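Grestummont Judo Questions New Ranking Plan Ahead of January Start

GRESTUMMONT, 2018-12-12. The Grestummont Judo Club will take part in the Arkus Winter Series next month, but it wants it on record that it has doubts about the points system the series plans to use.

The series opens in January at the Hayes sports hall, with 187 judoka entered so far across the junior and senior weight classes. Organizers at Arkus have said the new ranking table will reward "active fighters." The club has read the rules twice and still can't find where they say what an active fighter is.

Under the plan, a judoka earns points for every contest entered, win or lose, with extra points for ippon. A fighter who turns up to all the events and loses early in each one could finish ahead of a fighter who wins gold at one event and sits out the rest with an injury. Arkus calls this a fair trade. We would like to see the math before we agree.

"They tell us it worked well in the trial," said Kojo Dramani, head coach at Grestummont. "The trial had 42 fighters and no heavyweights. I don't know what that proves about a full series. My -81 kg group alone could fill half of that."

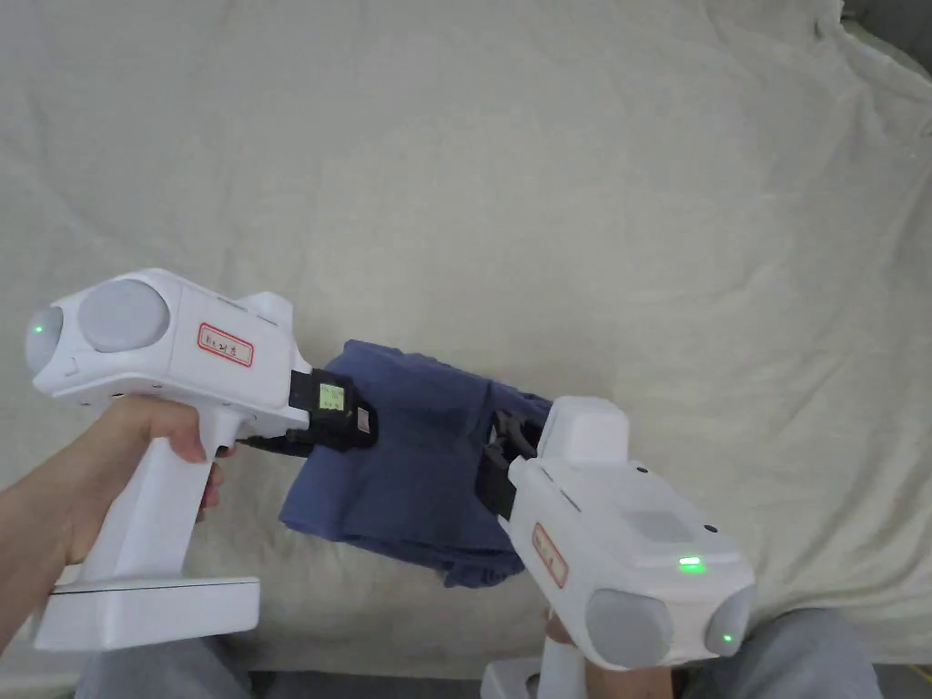
Will Grestummont pull out if the rules stay as they are?
The club will fight in January whatever happens, and will decide on the later events once the first ranking table has been published.

The club also has questions about the seeding software, Pundance, which will draw the brackets. Arkus says the draw will keep clubmates apart in the first round. At the trial, 2 fighters from the same club met in the opening contest at -66 kg, and the draw was left to stand. Arkus has described this as a setup error. No account of what was set up wrong has reached us.

Then there is the price. Entry for a club squad is now $1,060 for the full series, with no refund for events missed. Clubs that pay for single events get no ranking points at all, so the choice is less open than the entry form makes it sound.

"I've been promised a better ranking system before, more than once," Dramani said. "Each time the same big clubs ended up on top, and the small ones paid more to travel. Maybe this one is different. Show me in January."

Grestummont has asked Arkus to publish the full points formula before the first contest and to have each draw checked by a licensed referee. Arkus has replied that both requests are "under review" and gave no date for an answer.

The squad for Hayes will be named after the club's last training session of the year. Questions from the press should go to the club office in Grestummont.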